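2024-07-19

Third meeting about the gripper money and I came home with a headache and a biscuit in my coat pocket. I am writing this down tonight so that when it all gets remembered differently in March I have my own version.

Where we are. Borislav wants two arms for the propagation house at Wendach, with the parallel grippers, and he wants them ordered before the summer shutdown. Viorica wants one arm, rented, and a decision after the season. I want to know what the things are going to pick up, and I have asked it in all three meetings, and each time I have been shown a slide about labour.

The labour slide is fine as far as it goes. We do lose people from the potting line every year and training new ones is slow. But the slide takes the hours we spend moving pots and crosses out every one of them, as though the arm never stops, never needs its fingers changing, never sits there with a light on waiting for Borislav Jurić to come back from lunch. I have worked with a conveyor for 6 years. I know what a machine's day looks like.

Then the fingers. The quote from Dimitrov has the gripper on one line and "end tooling as required" on another, with no price next to it. I asked what "as required" meant and was told it depended on requirements. The flat fingers that come as standard are plates, more or less. I can believe they'd hold a square block all day long. Half of what we grow is in soft round pots with leaves hanging over the rim, and I'd like to see two plates close on one of those without taking some of the plant along with it. A snapped stem is a pot we can't sell. There is no row for snapped stems in the spreadsheet. I put one in this afternoon and somebody has already taken it out.

What I did get them to agree to is that the simulation counts as a proper stage, with money against it. Wullisus will do the software on a short licence and Viorica has found 2,000 in the training budget, which I think is a cheek but I kept quiet. The idea is we mock up the bench and the plants and try the reaches before any metal turns up.

I sat with her for an hour after the others left, going through it on her screen. She is patient with me. I kept asking to go back to the view from behind the gripper, looking down over its back, as that's the one where I can imagine being the poor machine.
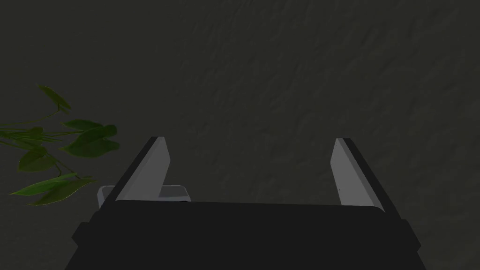

My worry is how well behaved it all is. The leaves in there don't sag when you've forgotten the watering, and the ground is dark and dull where ours has hose across it and wet compost and a low sun coming in sideways at four o'clock. Viorica says you can add glare and clutter later. I said put "later" in the plan then, with hours beside it, and she did, to be fair to her. It is now line 76 and I shall be checking it is still there.

She also pointed out, nicely, that I said much the same about the conveyor and now I complain when it's off. True. But the conveyor came in over its price and we paid for the guards separately, and I'd forgotten the guards myself until she brought it up, so I've written GUARDS on a sticky note for the next one. Also air supply. Also who is paying the electrician, as the sockets on the north bench are no good for anything bigger than a radio.

Ziddale apparently bought theirs outright and are delighted. I should like to hear that from somebody who works in the glasshouse and not from the man who signed for it. Will try to get over there before the shutdown if the van is free.

My own position, for the record: rent one, give it the ugliest trays we have, count the broken plants, and get a price for the fingers in writing. If it's any good I'll say so. Borislav thinks I'm dragging my feet. He may be right, but the rental is money we can stop spending and the purchase isn't, and I couldn't get him to look at that for longer than a second.

Must ring Dimitrov first thing about the tooling line. Must also repot the fern in the hall, it's lifting itself out.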